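Loss of Grip During Wrist Rotation on a Two-Finger Gripper: Fault Report

Student project report, Robotics Laboratory, Inham Technical College
Project partner: Drirmont Packaging

1. Background

The project task was to pick used plastic bottles from a table, turn them over and place them neck down in a drain rack. The arm and its two-finger parallel gripper were already installed in the laboratory. Our group wrote the motion program, chose the grip force settings and ran the acceptance test. Drirmont Packaging supplied the list of bottle types and the requirement that no bottle be dropped in a full run.

The acceptance test was stopped on a Wednesday after a bottle left the gripper during the turning move and landed outside the marked work area. No person was hit. The laboratory rules class any object thrown past the floor line as a safety event, so the arm was locked out and the remaining project time was used to find the cause. This report covers that work. The original goal, a complete run without a drop, was not met.

2. Setup

The control program is built on Rultska, the motion package used in the second-year course. It sends position targets to the arm and a separate close command with a force limit to the gripper. The gripper reports its finger opening and a single status bit, called "object held" in the manual. The bit goes high when the fingers stop before reaching the fully closed position.

The turning move has three stages. The arm lifts the bottle clear of the table, rotates the wrist through 180 degrees, and travels to the rack. In the first version of the program the rotation and the travel overlapped to save time. The force limit was set to 25 percent for all bottle types. This value came from an early trial with thin-walled water bottles, which buckled at higher settings.

3. Description of the fault

The test plan called for 96 picks. The program completed 14 turning moves before the event. In the next one, the bottle slipped at the point where the wrist was still rotating and the arm had started to travel. The log shows the following:

Finger opening was steady during the lift.
Finger opening fell by 3 mm in the first part of the rotation.
The "object held" bit stayed high.
Finger opening fell to zero near the end of the rotation and the bit went low.
The arm continued to the rack and opened the gripper as if placing a bottle.

Two separate problems are visible in this log. The first is that the grip was lost. The second is that the program did not react when the bit went low. We treat the second as the more serious one. An arm that carries on at full speed after losing its load will repeat the fault until an operator presses the stop.

4. Investigation

4.1 Grip position

The fingers have an angled inner face and close on the bottle in a V shape. This works well on a straight cylinder when the bottle is held near its middle. When the fingers close too near the shoulder, where the diameter gets smaller, each face touches the bottle on a short sloping area and the grip force has a component along the bottle axis. The bottle is then pushed slowly out of the fingers toward its base.

The pick height in our program was fixed. It had been measured on the tallest bottle type and was never changed for the shorter ones. On the bottle that was thrown, the contact point was on the shoulder.

We repeated the turning move at low speed with the pick height corrected, using a filled-in checklist for each move and with the travel stage disabled.
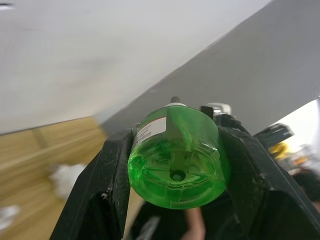 Figure 1. Green bottle held between the gripper fingers with its base toward the wrist camera.

4.2 Finger surface

The finger faces were inspected with the arm locked out and then wiped with alcohol. A pull test was done before and after wiping, using a spring scale hooked to a bottle neck. The bottle slipped at a lower load before cleaning. The difference was too small to explain the event alone, but it reduced a margin that was already thin. The laboratory had no cleaning schedule for the fingers.

4.3 Force limit

The pull test was repeated with the force limit raised in steps. Stiff-walled bottles such as pump and soap bottles could take a much higher limit without visible denting. Thin water bottles could not. A single limit for all types is therefore a poor choice. With the low limit, a stiff bottle is held by a force meant for a weak one, and a stiff bottle that still contains liquid is also heavier.

4.4 Speed

The overlap of rotation and travel was tested in simulation only. The combined motion gave a peak acceleration at the bottle well above that of either motion alone. We had checked each motion against the limit in the Delaunay design note, which is the reference used in the course for handling tasks, but we had not checked the sum. This was an error in our planning and should have been caught at the design review.

4.5 Status bit

The manual was read again. The bit means only that the fingers have stopped short of fully closed. It does not mean that the object is held firmly, and it does not change while the object slides as long as something remains between the fingers. The program read the bit once, directly after the close command. It was never read during the move.

5. Cause

The direct cause was a grip on the bottle shoulder at a force too low for the acceleration applied. The fixed pick height, the single force limit, the overlapping motions and the dirty finger faces all contributed. The bottle left the work area because the arm was moving at travel speed when the grip failed. The program then continued because it had no check on the gripper after the pick.

6. Changes made

Pick height is now read from a table with one entry per bottle type. The force limit is stored in the same table. Bottle types without an entry are refused at the start of the run.

Rotation and travel no longer overlap. The cycle is slower as a result.

The program reads finger opening throughout the move. If the opening changes by more than 1 mm from its value after the lift, the arm makes a controlled stop and holds its position. If the bit goes low, the arm stops and the gripper stays closed until the operator resets it.

Cleaning of the finger faces was added to the start-up checklist.

7. Verification and open points

The slip check was tested by pulling a tethered bottle out of the fingers with the arm standing still and the motion program paused at the lifted position. The stop command was issued each time. It was also tested during rotation at reduced speed. It has not been tested at full speed, and we do not claim that it would stop the arm before a bottle is released. The check limits what happens after a slip. It does not prevent one.

The full acceptance test has not been repeated. A mesh screen on the open side of the cell has been requested and should be in place before any run at full speed. Until then the arm is limited to reduced speed in the controller, with the setting protected by the laboratory password.

The 1 mm threshold was chosen from the log of a single event and may be too tight for soft bottles, which give slightly under the fingers after the lift. A later group should record finger opening for every bottle type on the Drirmont list before changing it.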